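Zorimar Adult Literacy Program
Progress report to the Hayashi Fund, November 2018

Enrollment for the reporting period reached 138 learners across both sites. Evening classes at the Imau site filled first, and a waiting list was opened in October. Attendance remained steady through the term, apart from the week of the bus strike. 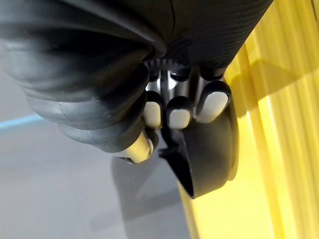

Tutor recruitment is behind plan. The grant agreement called for 20 trained tutors by the end of the period; 17 have completed training and the remaining places will be advertised again after the holidays. Training now includes a session on reading bills and official letters, which learners had requested.

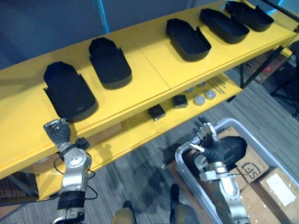

The Jiten word lists were revised and reissued in large print. Spending on books and printing was $793 under budget, and we ask permission to carry this amount forward to child care during evening classes.
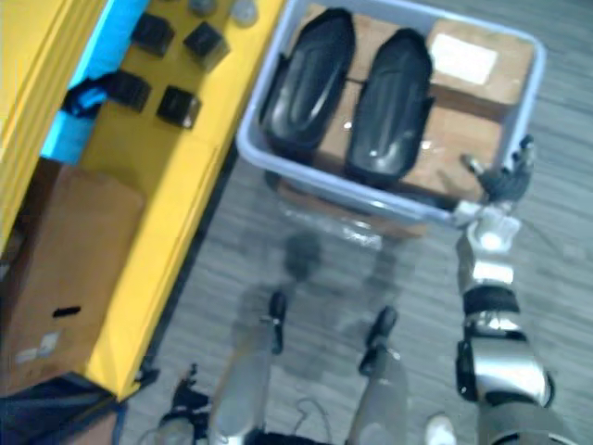 Tomoyo Mizuno wrote in response to the draft of this report that child care should come before any new books, as two learners in her group had left for want of it. Her comment has been added to the request.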